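About Us - Fisositz Room Reset

We use cookies to remember your basket and see which pages get read. Accept all / Settings / No thanks

Hi. Sandra here, writing this between two bookings, so it'll be short in places and too long in others.

Fisositz tidies playrooms, classrooms, craft rooms, after-school clubs. Floors first, then shelves. We don't deep clean carpets and we don't do windows (please stop asking Darren, he'll say yes and then I have to call you back). We pick up, sort, test, match lids, label, put away. Then we show whoever uses the room where it all lives now.

Started at my sister's kitchen table in Pacheco with a stack of shoe boxes and one very patient first customer, a day care with 3,000 crayons. They'd told me a few hundred. Took me a whole weekend and I charged way too little. I still have the invoice in a drawer someplace.

Who we are

Sandra Staniforth. Owner, scheduler, driver of the van with the bad side door.

Darren Nuttall. Shelves and heavy lifting. Used to fit kitchens. If your bookcase wobbles when we get there, it won't when we leave. He brings his own lunch and doesn't need feeding.

Poppy Birkett. Art supplies, all of it. Pens, paints, glue, beads, those tiny foam shapes. She made our sorting chart and rewrote it twice in May after the marker section got out of hand.

Nosipho Ngubane. Schools and clubs. Call her if you're booking more than one room, she does the walk-through with you and writes the quote. Also the only one of us who can fold a play tent back into its bag.

Chelsea Gosling. Labels, photos of the finished shelves, this website. She is on leave right now so if a link is broken that's on me.

How a visit goes

You don't have to tidy before we come. Please don't. People shove everything in a closet the night before and then we spend the first hour emptying the closet. Leave it how it is on a normal Thursday.

We start at the door and work in toward the far wall. Everything on the floor gets picked up and goes on a sheet in the middle of the room, and from the sheet into trays. Paper in one, blocks in one, pens and pencils in one, and a tray we call the Wasia tray, which is for things we can't name. (Wasia was the cat at that first day care. She slept in it.) At the end you go through the Wasia tray with us and tell us what's what. Usually takes ten minutes. Once took most of an afternoon, it was a science room.

Then the kids' height check. We get down and look at the shelf from where a five year old stands. If they can't see in the box they'll tip it out, so shallow boxes, nothing stacked, heavy stuff at the bottom.

Wood floors get a dry mop when we're done. We don't use water on boards unless you've told us in writing what the finish is. Had a bad experience, paid for it, moved on.

Markers (yes they get a section)

Half of our email is about markers. Poppy's rules, copied off the wall in the workroom more or less as written:

Pick them up one at a time. Scooping is how caps come off.

Check the joints between the boards. Gaps collect caps, beads, pencil leads. Use the wooden pick, never a knife.

Look at the cap and the barrel, then test on scrap. The cap color isn't always the ink color. A dark barrel tells you nothing.

Clip pens go in the tall cups, no-clip pens lie flat in the tray. The clip stops them rolling when they get dropped, which they will.
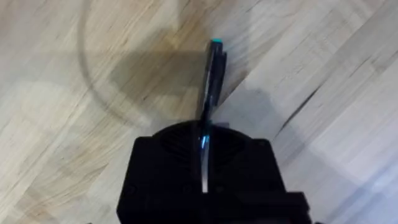 Dead pens

Go in the take-back bag. We take the bag with us, you don't pay extra. Loose caps stay with you in a jar, for the next orphan.

Last year we tested 2,380 pens for one school district storage room and Poppy did nearly all of them on the back of old worksheets. She kept the worksheets. Some of them are up in the hallway at our place and they look pretty good.

What it costs

One room, two of us, half a day: $200. Bigger rooms get a quote from Nosipho. Trays and labels are included up to a normal amount. If you want matching wood boxes we order those from Kistuvley and pass on the cost as is, no markup, you'll see the recipt.

We don't charge for the first phone call. We do charge for a cancelled visit if it's the same morning, sorry, the van's already loaded by then.

What we won't do

Throw out a kid's drawing. Any drawing. It goes in a folder and an adult decides.

Post pictures of your room without asking. Chelsea asks every time, and plenty of people say no, fine by us.

Tell you off. We've all got a drawer at home. Mine has the invoice in it, see above.

Where we work

Pacheco and the towns you can get to in under an hour. Farther out for schools in the summer, ask. Evenings are possible for clubs, Darren and Nosipho mostly take those. Weekends are full until fall but there's a waiting list and people do drop off it, so get on it.

We're also looking for one more person, part time, daytime. You need good knees, a driver's license and some patience with glitter. Experience not needed, Poppy will train you up. Don't send a fancy resume, just write a few lines on what you've sorted before and how it went.

Getting hold of us

Phone is best before nine or after four. Email gets answered, just not quick. The form on the contact page works again as of this week. Say what kind of room it is, what the floor's made of, who uses it and how old they are, and whether there's parking for a van. Stairs too please. We forgot to ask about stairs one time and it was three flights with the big shelving unit.

If you've booked with us before you can skip all that and just say same as last time. We keep notes on evry room.

Page last updated 19 Jul 2026, prices checked.

Get the Fisositz newsletter! One email a month, sorting tips and open dates. Enter your email address. Unsubscribe any time.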